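We use cookies to remember your settings and to see which pages get read. By continuing to use this site you accept our use of cookies. Accept | Manage preferences

About Inetti Controls

Inetti Controls designs and builds motor control boards and door operator controllers for commercial buildings. Our customers are door contractors, gate installers and the maintenance departments of hospitals, warehouses and schools. We work from a single building in Pluddale, where the boards are designed, assembled, tested and shipped.

How we started

The company began as a repair bench. Door contractors in the area sent us failed controllers from automatic sliding doors, and we fixed what could be fixed. Over time we saw the same faults again and again: relays that had welded shut, terminal blocks that had worked free, power supplies run too close to their limit. Many of the original makers no longer sold parts, so a building owner with one bad board was being quoted for a whole new operator.

Our first product was a replacement board for those older doors. It used the existing motor, the existing wiring and the existing safety sensors. An installer could remove the old board, land the same wires on marked terminals and run a setup routine from 2 buttons. We still sell a version of it.

What we make

The Skimetti is our main product line. It is a controller for sliding, swing and folding doors, and it comes in 3 sizes according to the motor it has to drive. All sizes run the same software and use the same menu, so a technician who has set up one can set up the others. The supply is 24 volts DC.

Each controller keeps a log of the last 99 events, with fault codes in plain words. The log can be read on the display or copied to a laptop over a standard USB cable. There is no license fee for the software and no password held back from the installer. Wiring diagrams are packed in the box and are also on our downloads page.

We also make the Chauhan, a small interface board that connects a door controller to a building's access control or fire alarm system. It was designed for retrofit jobs, where the two systems are often from different makers and different decades. The board has dry contact inputs and outputs and can be mounted on rail or screwed to a back panel. 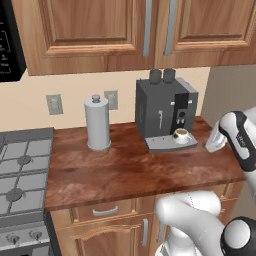

Testing and repairs

Every board is powered up and run under load before it leaves the building. Test results are stored by serial number, and we can send a copy if you need one for your job file.

We repair our own products for as long as we can get the components. When a part is discontinued we buy stock ahead or redesign that section of the board - the terminals stay in the same place either way. Please call for a return number before you ship anything to us, and leave the setup as it was when the fault occurred.

Support

Technical support is by phone and email from Pluddale. The people who answer also work on the test benches. Have the serial number and software version ready when you call. Both are on the label inside the cover.

Training on the Skimetti is held at our building and is free to contractors who install it. The next course after the fall session is in December.

Page last updated October 5, 2021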